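Annelies Segers

Annelies Segers is a Belgian scholar of rhetoric and a university administrator. 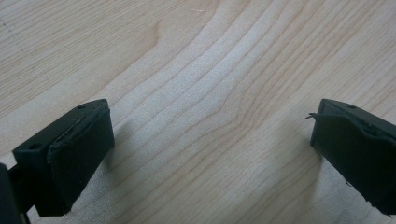
She is vice-rector for teaching at Jallmont University College, where she is also professor of language and public argument. Her published work deals with spoken argument in local government, the history of the school debate and the way witnesses are questioned at public inquiries.

Early life and education

Segers grew up in a Dutch-speaking family in the province of Limburg. Her father repaired agricultural machinery and her mother taught in a primary school. She studied Germanic languages before moving to communication studies for her doctorate, which was supervised by Willy Desmet. Her thesis examined the minutes and sound recordings of town council meetings during a period of municipal mergers. It compared what councillors said in the chamber with what the clerks wrote down, and found that objections were recorded far less fully than proposals.

The thesis was later revised and published as The Clerk's Version. A French translation followed, with a new chapter on bilingual councils.

Academic career

After two years as a research assistant to Desmet, Segers was appointed lecturer at Jallmont. She taught introductory courses in rhetoric and a seminar on interviewing, and took over the college's debating programme when Wilma Jacobs retired. Under Jacobs the programme had been open only to final-year students. Segers extended it to all years and dropped the entrance test.

She became head of the Department of Language and Communication following a merger of two smaller departments. Staff from the former translation school kept their own degree but shared first-year teaching with the rest of the department, an arrangement that is still in place.

Segers spent a sabbatical at the Moreira Institute, where she worked with Sotiris Kalogeropoulos on the questioning of expert witnesses. Their joint book, Asked and Answered, draws on transcripts from 200 hearings. Reviewers praised the detail of its readings, although some felt that the hearings chosen were too alike in subject to support the general claims of the last chapter. Kalogeropoulos replied to this point in the preface to the second edition, which added material on planning disputes.

Administration

Segers was named vice-rector for teaching after a period as acting dean. Her office is responsible for the approval of new degrees, the academic calendar and the appointment of external examiners. She introduced a rule that every bachelor's programme must include at least one assessed oral presentation, and moved the start of the resit period to October.

A plan to close the evening degree in public administration was withdrawn after opposition from part-time students. The degree was shortened instead, and its teaching moved to the Horano building, nearer the railway station. Anouk Cuypers, then head of the evening programme, remained in charge of it.

Segers has continued to teach one course a year while in office, usually the interviewing seminar.

Other work

Segers sits on the editorial board of the journal Plonis, which publishes studies of spoken language in institutions. She edited its special number on silence and refusal to answer. She has also written a short handbook for new councillors on speaking in meetings, now in its 5th printing.

Selected works

The Clerk's Version: Speech and Record in the Council Chamber
Asked and Answered: Experts at the Public Inquiry (with Sotiris Kalogeropoulos)
The School Debate: A History
Taking the Floor: A Handbook for New Councillors

See also

Jallmont University College
Plonis (journal)
Rhetoric in education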